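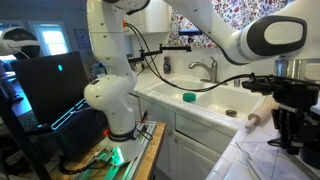 The judge in Drornville asked Dimas Nair to stand, and he stood too fast and hit his knee on the table.

"You understand the charge?" she asked.

He said yes. He had sent seven letters to the Harahap bakery, each one asking for money, each one signed with the name of a dead uncle. More than 100 dollars never came to him. He had told this to the police as if it was a defense.

Behind him sat Anisa Lumbantobing, the owner of the bakery. She had brought the letters in a bread bag. In August he had carried flour for her, and she had paid him late two times.

"Do you wish to speak?" the judge asked her.

Anisa looked at the bag for a long time.

"His spelling was very good," she said.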